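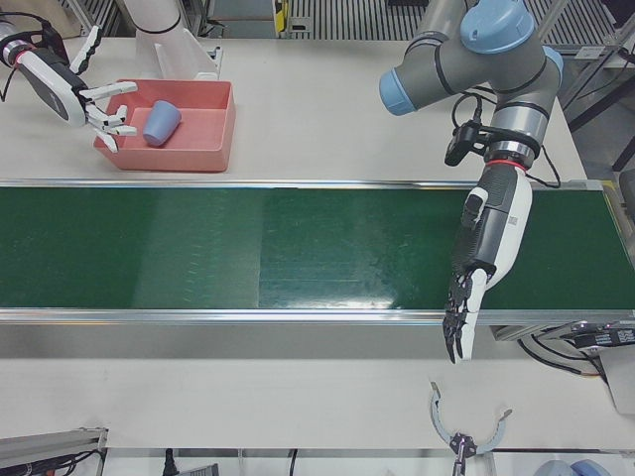
Figure 6.1 Two robotic hands at a conveyor with a green belt.

Chapter 6
Work, Wages, and the Local Labor Market

When the Kwiatkowski furniture works opened in Atstead, it hired 128 people from a town of 4,000. Within 2 years, rents near the plant had risen, the bakery on the main road had raised its hourly pay, and the high school had added an evening course in bookkeeping. None of these changes was planned by the company. Each followed from decisions made by households and other employers in response to a new demand for labor.

This chapter examines how such decisions fit together. A labor market is the set of arrangements through which people offer their time and skills and employers pay for them. Like other markets, it has a supply side and a demand side. Unlike most others, it deals in something that cannot be separated from the person who provides it – a worker must be present, and so must care about commuting, safety, and hours as well as pay.

Section 6.1 defines the labor force and explains how unemployment is measured. Section 6.2 introduces the demand for labor and the effect of new equipment on hiring. Section 6.3 returns to Atstead and compares its wages with those of Clistov, a larger town 30 miles away.

Key terms: labor force, participation rate, real wage, derived demand

Before you read
List three jobs commonly found in your area. For each, note the training it requires and who pays for that training.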